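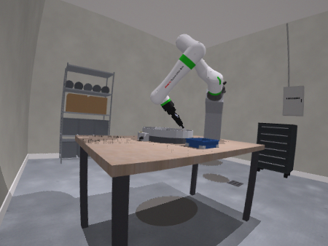

Robot arm over a wooden table, computer render

From: Zixuan Zhong
To: Nanberg hill runners list
Date: May 14, 2018
Subject: Re: calves dead on the long downhill, new shoes??

Quick one, typing on lunch so excuse the mess. Replies in between.

> Did the Trinley loop again with the Sunday group. Up was fine, I even
> passed a couple of people. Then the long descent after the gate and
> my calves and quads are gone by halfway. Can't walk down stairs the
> next day. Same thing last month.

Normal for somebody who trains on the flat all week. Going down, your quads are working while they get longer, every step, and the canal path doesn't ask for any of that. Your lungs got fit for the climb and your legs didn't get fit for the way back. I had two years of this. Stairs backward, holding the rail, the whole thing.

It's 600 feet of drop with hardly a flat bit in it, so it's a lot of braking if you take it the way you do. Which brings me to:

> My watch says I was at 143 steps a minute on the way down, does that
> mean anything? On the flat I'm a good bit quicker.

Yes I think it does. 143 on a downhill is long steps. Long steps mean your foot lands way out in front with the knee nearly straight and you're putting the brakes on every time. I ran behind you as far as the gate and that's what it looked like to me too - leaning back, heels first, arms stiff. Everybody does it when they're nervous about the gravel.

Try it on something short first. Grass bank by the Trinley parking lot is good. Walk up, jog down, and just take smaller steps than feels sensible. Feet under you. Look where you'll be in a few strides, not at your toes. Arms can flap about, doesn't matter what they look like. Do that maybe five or six times and go home. Don't make it a workout, the point is to get used to it.

Don't chase a number on the watch either. If the steps get shorter the number goes up by itself.

> Somebody in the group said I need to be foam rolling and stretching
> the calves twice a day. I've been doing it, no change so far.

Roll if it feels nice. I do, in front of the tv. But it's not going to make the muscle stronger and I'd spend the time on this instead, three days a week:

Step downs. Stand on the bottom stair, lower one heel to the floor slow, like a count of four, tap, back up. Start with eight each leg. Knee goes over the middle toes and doesn't cave in.
Calf raises on the stair edge. Up on both, down on one. I work up to 50 total in a session, split however. If your Achilles is grumpy in the morning stay on flat ground with these for a couple weeks.
Wall sit. Boring. Do it while the kettle boils.

Skip them the day before the loop. I forgot that once and it was a long walk back to the car.

The sheet I got these from is the old Navaratnam one that used to go around the club, I have a paper copy somewhere and page 2 is the useful page. Will scan if I find it. There's a bit in there on hip stuff too wich I never got on with but Maybe you will.

> So the real question is shoes. I'm looking at something with a lot
> more cushion. Worth it?

Wouldn't yet. Softer shoe might take the edge off but your quads still have to do the job, and the really tall ones feel tippy to me on the rocky part below the gate. If yours are worn smooth then sure, replace them, you want grip there. Otherwise give it six weeks with the stairs and see. Check the toe room though - if your toenails are going black the shoe's too short or the laces are too loose up top. Lace it snug at the ankle before you start down, I stop at the gate and redo mine every time.

> Is it dumb to sign up for the September race if I can't get down
> the hill in one piece?

No! September is ages away. Sign up. One downhill session a week, short, and let the soreness clear all the way before the next one. The second time is usually a lot less bad than the first, third time less again. What doesn't work is what you've been doing, once a month flat out and then nothing. Legs forget.

One thing though, if it's pain in one spot, or on one side only, or it's still there after a week, that's something else and you should get somebody to look at it. Sore all over both thighs for two, three days is just sore.

I'm at Trinley Thursday after work if you want to do the grass bank together, should be there by six, traffic depending. Parking lot side. Anyone else on the list is welcome, it's easy and you'll barely sweat. Bring a jacket, it gets windy up there when the sun goes behind the ridge.

Also whoever took home my blue water bottle on Sunday, I'd like it back pls

Zixuan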